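3.2 Glare on pale work surfaces

Reflectance was measured at 80 points on each of two matt white tops, Kinsella and Orkurano, under the same ceiling light. Readings were repeated in May after 793 wiping cycles. The Kinsella top lost more of its evenness – mostly near the front – while the Orkurano top changed little. Shading was left uncorrected, as in Marty's earlier trials.

Print this page | E-mail this article

Comments (2)

Fabrice Marty: Was the light meter zeroed between tops?

jolelmont_lab: Table 3 gives wiping cycles but no cloth type. Please add.
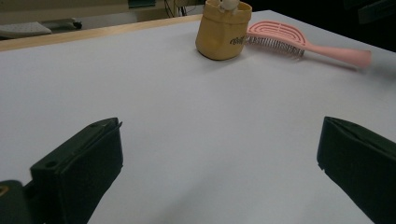 Figure 2. Matt white tabletop with a pale wood edge; soft shading across the surface.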